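The Cliff Sensor Fault, Third Time

February was a bad month for the floor robot. It is a Pikel, the mid-range one with the mop plate, and it has been cleaning the ground floor here for long enough that I had stopped thinking about it. Then it began stopping in open floor and reporting a drop that did not exist.

The error text is "Move robot away from edge." The nearest edge is a staircase on the other side of two walls.

I pulled the logs over the local interface. The robot keeps 4,000 lines before it overwrites, and in that window the front right cliff sensor had tripped 211 times. The front left had tripped twice, both at the top of the stairs, both correct. So one channel was bad, or one channel was seeing something the others were not.

These sensors are simple. An infrared emitter points down at an angle, a receiver next to it looks for the return, and if the return falls under a threshold the firmware assumes the floor has gone away. Two things lower the return on a floor that is still there. One is a dirty window over the sensor. The other is a surface that sends the light off in the wrong direction, which glossy tile will do. A wet film makes it worse.

I cleaned the windows first, with a dry swab. The front right one had a hair lying across it, with dust packed in behind. With that cleared, the raw reading on a sheet of white paper came up to 1,218, close to the other three. I ran it again that evening and it got through the hall and the kitchen without stopping.

In the morning it had stopped again, same sensor.

That pointed at the floor side. The robot was picking up hair at the front, the side brush was throwing it under the bumper, and some of it ended up in the sensor recess. The mop plate was then dragging whatever the suction missed. A run that starts on a clean floor should show whether the hair is the cause or only a passenger, so the floor got done by hand, down to the wall base.

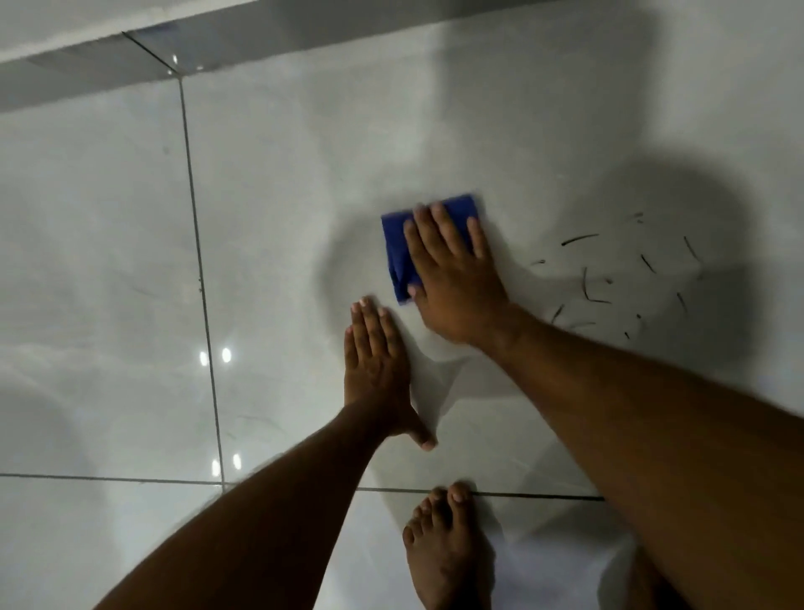 With the brush off and the mop plate dry, I ran it three times on the clean tile. No trips. With the brush back on, no trips either. With the mop plate wet, it tripped on the second pass, in the area it had just mopped, and the sensor window was clear when I turned the robot over.

So there are two faults with one symptom. Hair in the recess will do it, and so will a thin layer of water on polished tile if the channel is already reading a little low. Leszek Jakubowski, who has the same model, suggested comparing the emitter current between channels. The front right is down by 25 percent. I assume the LED is aging.

The fix that gets posted on the forums is white tape over the sensor. It does stop the error. It also removes the only thing keeping a heavy object with a water tank from going down a flight of stairs, and people walk on those stairs. Please don't do this. If you bought a used unit, turn it over and check that the previous owner didn't.

I have ordered a replacement sensor board from Rakell. Until it arrives the robot vacuums only, with the stair door shut, and mopping is manual. I have also asked Pikel support whether the threshold can be set per channel. The first reply told me to restart the robot.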